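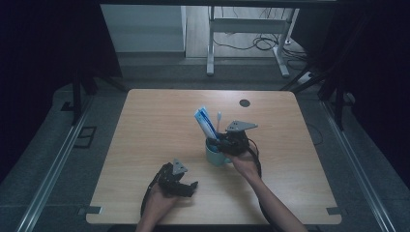 Wuletti Bathroom Mug, pale teal

Home / Bathroom / Mugs and tumblers / Wuletti

Holds 300 mL to the rim
Glazed ceramic, inside and out
Dishwasher safe, top or bottom rack
Price: $40
In stock, Melbourne 3000 store and online

We've sold a lot of things for holding toothbrushes over the years — racks, cups with lids, the little stands with holes that never fit the brush you own — and the one we keep taking home ourselves is a plain mug. The Wuletti is a lovely one! It's a soft, pale teal that sits somewhere between green and blue depending on your bathroom light, and it's heavy enough in the base that you can lean a toothpaste box right out over the rim with a brush standing up beside it.

The shape came out of the Caron studio, who have been making kitchen and bathroom ceramics since 1971. It was meant to be a coffee mug. Shalini Yadav, our buyer, brought a sample back to the store, put her toothbrush in it that night and rang the studio in the morning to ask for more. You can still drink out of it, of course, and plenty of people buy two and keep one in the kitchen (the glaze is food safe, so go for it).

What fits in it

A standard toothbrush and a family-sized tube, with room left over for a second brush or a comb. A boxed toothpaste will go in too, on a lean, so you can grab it on the way out the door when you're packing. Electric brushes are fine if the handle is a slim one. The fat ones with a charging base will stand in the mug but they take up nearly all of it, and you'd be happier with the Pukden tumbler, which is wider and straighter in the sides.

Tall things stay tall in it. The walls are high enough that a thin, light brush stands upright where a shallow cup would let it flop over the side.

Looking after it

Tip it out and give it a rinse every few days. If you get that chalky ring in the bottom, half a cup of white vinegar left overnight will shift it, then a wipe with a soft cloth. Please skip steel wool. The foot of the mug is unglazed and a little rough, so if it's going on a painted shelf or a soft timber top, stick on the felt dots that come in the box.

Colour varies from one firing to the next. If you're after a matching pair, put both in the same order and write "pair" in the notes, and we'll pick them side by side.
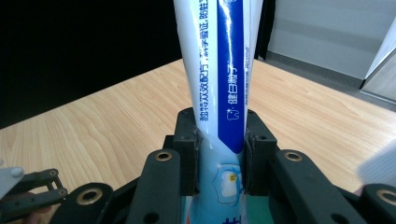
GREMIER HOMEWARES | BATHROOM DEPARTMENT

Tubes, boxes and what to stand up in it

Customers ask us whether the tube should go in cap up or cap down, and we have strong feelings! Cap down, every time. The paste settles towards the opening and you get the last of it without a fight. A soft plastic tube will wrinkle as it's used up, and a mug this deep keeps it standing even when it's gone flat and creased at the end. Give it a squeeze through the middle, work the paste along, drop it back in.

White tubes with plenty of blue on them look especially good against the teal. We get shown all sorts at the counter, from the local chemist's own brand to Chinese whitening pastes with a cartoon tooth on the front, and the ones with a big royal-blue stripe are our favourites by a mile. It's a small thing, but you look at it twice a day.

Questions we get asked

Does it come with a brush or toothpaste?
No, just the mug and a sheet of felt dots.

Will it survive a tiled floor?
Probably not. It's thick ceramic and takes a knock in the sink very well, but a drop onto tile is a drop onto tile. Chipped in the post is another matter, so send us a photo and we'll replace it.

Can I get it in another colour?
Pale teal is the one we carry. Yogesh Kaushik at the bathroom counter keeps a list of people hoping for a grey, and he'll add your name if you ring or drop in. The studio is thinking about it.

Is there a gift box?
Yes, a plain cardboard one. Tick "gift" at the checkout. It adds a day to packing.

Delivery and returns

Orders go out from the store by regular post, wrapped in paper. Unused mugs can come back within a month for a refund or a swap, and you can return online orders over the counter if that's easier.

Goes well with: Pukden tumbler, Pukden soap dish, Caron hand towel in sand

Page updated 12 August 2019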